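Walo可换头环形针套装使用评测

这套针我用了七个多月，从三月开始，织完了两件毛衣、一条披肩、几顶帽子，还有一堆没什么用的小样片。之前在群里答应过写一篇，一直拖着，现在趁手上的东西刚收针，把记得的都写下来。

先说买的是哪一套。Walo的可换头环形针有两个版本，一个是金属针头，一个是桦木针头，我买的是金属的，中号套装。盒子里有七对针头，从3.5毫米到8毫米，三根连接绳，两把小钥匙，四个绳尾堵头，一个测针尺，一本薄薄的说明书。布面收纳包，卷起来系带子的那种。店家是Fernitz，自己付的钱，没有人送我。

针头

针头长度是十二厘米左右，比我以前用的固定环形针长一点。手大的人会喜欢，手小的人织袖口时可能觉得顶手掌。我属于中间，织平针没有感觉，织罗纹的时候前两天手心有点酸，后来习惯了。

尖度中等偏尖。三针并一针、左上二并一这些动作都能轻松挑进去，织泡泡针从一针里放五针也不费劲。松散捻的线要小心，容易戳到线股中间去。我用一款四股松捻的羊毛织麻花，每行总有一两处劈线，换回旧竹针就好一些。紧捻的线没有这个问题。

表面是哑光的，比镜面镀镍的针涩一点，比竹针滑。我手紧，这个滑度正好。手松的人织真丝或者竹纤维可能会掉针，建议选桦木版。

尺寸标在针头根部，是激光刻的，字很小。用了七个月，4毫米那对的字已经有点淡，还看得出来。5毫米和5.5毫米放在一起时我每次都要拿测针尺核对。颜色全一样，没有分色，这一点不如Wallin家的套装，那家每个号的根部有一圈不同颜色的环。

连接处

可换头的针好不好，主要看接口。Walo用的是螺纹加钥匙孔，把钥匙插进绳头的小孔，捏住针头拧紧。按说明书的说法拧到不动再加四分之一圈。我照着做，织毛衣身片的时候，一共松过两次，都是在没用钥匙、只用手拧的情况下。用钥匙拧过的一次也没松。

接口到绳子的过渡比较平顺，中细以上的线推过去没有停顿。细线会有一点卡，我织蕾丝披肩用的是线长很长的马海毛，每次从绳子推到针头上都要用指甲帮一下。披肩最后一行有两百多针，这个动作做多了有点烦。如果主要织蕾丝，我不推荐这套。

绳子

三根绳子，接上针头之后总长分别是60、80、100厘米。刚拿出来时卷得很厉害，用热水泡了三十秒，拉直晾干，之后好很多，但收起来放一个星期又会弯回去一些。绳子是不能旋转的固定接口，织圆筒时偶尔会拧，需要停下来理一下。后来我另外买了一根Wallin的旋转绳想混用，螺纹不一样，接不上，白买了。各家的螺纹基本都不通用，下单之前要看清楚。

魔术环织袖子要用100厘米那根。柔软度勉强够，折弯的地方会有一点张力，把两边的针往外拽，容易在转折处留下一道松线。我的办法是每两三圈把折弯位置挪几针，洗过以后基本看不出来。

堵头很好用。一件毛衣织到分袖，可以把身片留在绳子上，拧下针头装上堵头，拿针头去织袖子。以前我都是穿废线，再一针一针挑回来。只是套装里四个堵头只够封两根绳子，同时开几件的人会不够用。可以单买，两个一包。

钥匙

钥匙就是一小截弯成L形的铁丝，非常容易丢。第一把我用了不到一个月就找不到了。第二把拴在收纳包的带子上，到现在还在。丢光了也可以用粗一点的回形针代替，我试过，能用，只是捏着不舒服。

实际织了什么

第一件是从上往下织的圆育克毛衣，4.5毫米针，中粗羊毛，身片平针，下摆双罗纹。从领口起针用60厘米的绳子，加针加到一半换80厘米。换绳的时候不需要把针挪来挪去，拧下一头，接上新的，织一圈就换完了。这是我觉得可换头最省事的地方。

第二件是开衫，来回织，桂花针的门襟。桂花针一上一下不停换线的前后位置，针尖够尖，速度比我用旧针快一些。这件的样片我织了三次，因为同样标4毫米，Walo织出来的密度比我的旧竹针紧半针。用测针尺和卡尺都量过，直径没有问题，应该是材质不同，手上的力道跟着变。换针的人一定要重新织样片，旧的密度记录不能直接套用。

帽子用的是魔术环。40厘米的小圈这套是做不到的，针头太长，两个针头加起来就占了大半圈。要直接圈织帽子，得另买Walo的短针头和短绳，我没有买，不评价。

蕾丝披肩前面说过了，能织，不顺手。
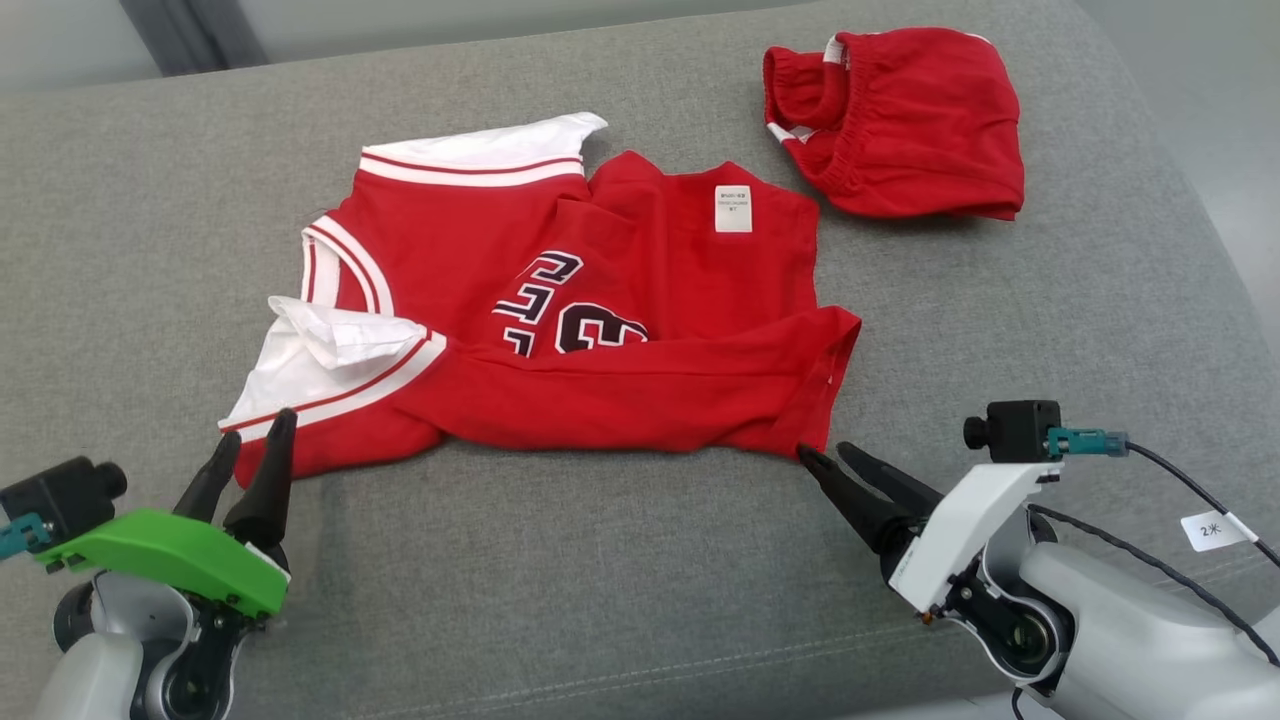
Filtstead看完初稿之后回了一段：开衫那里写得太轻了，我也是Walo金属版，门襟织到后面右手食指尖一直疼，针尖顶的，贴了胶布才织完。另外松动的问题我比你严重，用钥匙拧过也松，后来找Fernitz换了一根绳子才好。建议收到以后每根绳子都先接上织一小块，别等到过了退换期才发现。

食指疼这件事我确实没有遇到。我织的时候是用指腹侧面推针，不用指尖去顶，可能有关系。习惯用指尖推的人参考一下这条意见。绳子先试一遍也有道理，我当时只试了80厘米那根，另外两根过了很久才用上。

收纳包

七个插袋，每个插袋放一对针头，外面没有写号码，我自己缝了小布条上去。绳子放在后面一个大口袋里，没有分隔，三根会缠在一起。口袋没有拉链，倒着拿会掉出来。带子系起来太短，针头全装满以后只够打一个结。总的来说能用，做得不算用心。现在我把绳子单独装在一个拉链袋里，每根贴上写着长度的纸胶带。绳子上本身没有标长度，不贴的话要拉开来比。

说明书

只有一页有用，讲怎么拧钥匙。后面附了一个围脖花样，织的是双桂花针，图解第三行少印了一个上针符号，照着织会错位。织过的人一眼能看出来，新手可能会以为是自己数错了。

价格和对比

我买的时候打折，比Wallin同规格的套装便宜71元。按七对针头算，比单独买固定环形针要省，前提是这些号你都会用到。我到现在只用过4、4.5、5和6毫米，8毫米那对还没有拆过塑料套。只织一两个固定尺寸的人，买两根好的固定环形针就够了，不需要套装。

Wallin那套我借来织过一顶帽子和半只袖子。绳子更软，能旋转，有分色环，针尖比Walo钝。织魔术环明显是Wallin舒服，织麻花和并针多的花样我更愿意用Walo。两家的测针尺都准。

保养

金属针头不用怎么管，用软布擦一下就行。手汗重的人，夏天织完最好擦干再收。螺纹里会积毛，尤其织完马海毛以后，我用旧牙刷刷过一次，刷完再拧明显顺一些。接口根部也容易缠上细毛，拿镊子夹掉，不要用刀刮。绳子不要用开水，我泡的是能伸进手的热水，再烫没有试过。

适合谁

主要织毛衣、围巾，用中细到粗线，手偏紧，愿意用钥匙拧紧的人，可以买。织蕾丝多的、织袜子的、只想直接圈织帽子的，看别家。刚学的人如果还不知道自己常用几号针，先别买套装，拿一副5毫米的织一条围巾再说。

补充一个尺寸问题，评论里之前有人问过：60厘米那根是接上针头以后的总长，绳子本身只有36厘米左右。单买绳子的时候页面上写的是总长，换成短针头总长会变短，要自己减一下。

2023年10月2日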